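Ticket 512 – Glassware stations: who clears the bench before a run, and what counts as clear
Site: Clendville, teaching lab, bench side
Opened by: Maricel Dizon
Assigned to: Wilfredo Saludo
Priority: 3
Status: Closed, with one item carried over

Problem as reported

The arm stopped on a protective stop three times in one shift while working the bin task. Each time the operator cleared the stop from the pendant and restarted without writing down why. The third restart was done with a hand still inside the marked area. There was no contact and no breakage. I am opening this as a practice ticket and leaving the hardware question to whoever picks it up. The written rule says "bench clear before enable," and the three people I asked gave me three meanings for it.

Maricel Dizon

Wilfredo Saludo, first reply

Pulled the controller log. All three stops are force limit stops on the approach to the right-hand bin. Speed was at 176 mm/s, which is inside what we allow for glass. The stop distance check from the last service is still good. So the arm did what it should, and the question is what it was pushing against.

The program assumes nothing in a bin stands higher than the back rim. That was true when the task only had beakers in it. It stopped being true when the flask and tripod were added, and the task sheet was not changed at the time. The sheet still lists two beakers and two rods and nothing else.

Current layout, bins in working position:
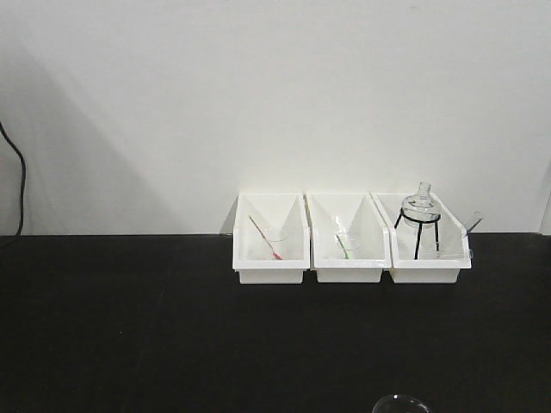 What the task sheet should have said

The flask on the tripod stands above the back rim of the right bin, and there is a glass utensil sticking out past that bin's right wall. Either one is enough to put an item in the approach path. Under our own rule (section 3 of the bench rules, "Changes to fixtures and contents") any new item that changes the height or the outline of a station needs a new path check at reduced speed before it goes to normal speed. I can't find a record that this was done.

There is also glass on the table in front of the bins. The sheet has no line for items outside the bins, so an operator reading it has no way to tell if that piece is supposed to be there.

Steps taken Tuesday, morning

1. Took the task out of automatic mode and tagged the pendant.
2. Raised the approach height for the right bin and moved the entry point so the tool comes in from the front, over the low lip.
3. Ran the new path at reduced speed with the bins empty, then with plastic stand-ins, then with the glass. No stops.
4. Asked Mandla to repeat step 3 on his own from the written steps, without me in the room. He got the same result but found that I had left out the tool change. Added.

Wilfredo Saludo

Mandla Pillay

Confirming the above. Two comments.

The bins are nearly touching. If one gets nudged, its neighbor moves too, and the taught positions are off for both. I would like a fixed locating strip. Until then the rule should be to check bin position against the template at every start of shift, and after any stop.

Second, the restart. Our rule says the person who resets must see the whole marked area. From the pendant hook you can see the bins but you have to lean to see the end of the table. Move the hook. It's two screws.

Rodica Sandu, safety review

Agree with both. I want to deal with the wording, though, or we will be back here in May.

"Bench clear" is not a usable instruction. Replace it with the following, to go in the bench rules and on the card by the pendant:

Before enable, the operator confirms that each item on the task sheet is in its place, that no item is on the work surface unless it is on the sheet, and that no person has any part of the body inside the marked area. If any of these can't be confirmed, the arm stays disabled.

After a protective stop, the operator writes the cause in the log before the reset. "Unknown" is allowed once. A second unknown stop on the same task in the same shift takes the task out of automatic mode until a second person has looked at it.

Please also apply this to the long bench with the blue cabinets. Dogar has asked for that one to be the next mobile station, and it is a good test of the wording. I went through it with the new card in hand:
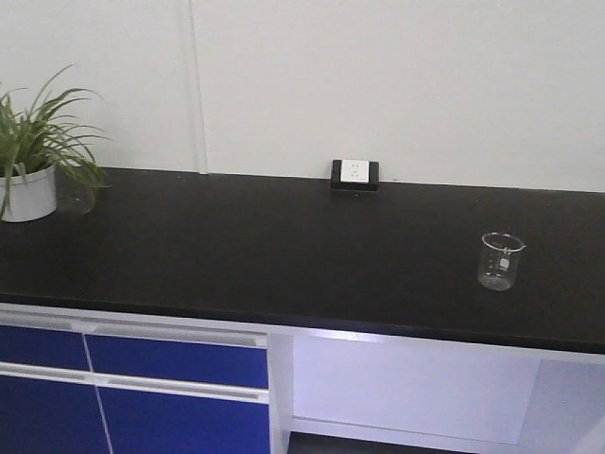

Findings for the long bench

Beaker: not on any sheet. Under the new wording it has to come off the surface or go on the sheet. It is clear glass on a black top, and our depth camera has trouble with that, so I don't want it treated as something the arm will see and avoid.

Plant: stays out of the marked area or leaves the bench. The leaves hang over the rim of the pot, so measure from the leaf tips.

Outlet: nothing plugged in. It sits on the counter at the back, so it is a fixed obstacle and belongs in the station model. If it gets used later, the cord needs a route outside the arm's reach.

Open bay: no doors on it, so no conflict with a door left ajar. The doors and drawers to the left do need a line on the sheet (closed before enable). The mobile base needs 700 mm of clear floor in front of the bench. Genji to measure.

Rodica Sandu

Genji Ogura

Measured. We have the 700 if the stools are pushed back to the wall, so I added stools to the sheet. Pendant hook on the bin table is moved and I can see the full marked area from it standing straight.

Cards are printed. The old ones are in the recycling – please don't put one back up if you find it in a drawer.

Maricel Dizon, closing note

Ran the bin task through a full shift with the new path and the new card. One protective stop, cause logged before reset (bin out of position, found with the template). That is how I want the log to read.

Closing. Locating strip is carried over to Mandla under a separate ticket, parts on order from Pasatcombe. Bin position check stays manual until it is fitted.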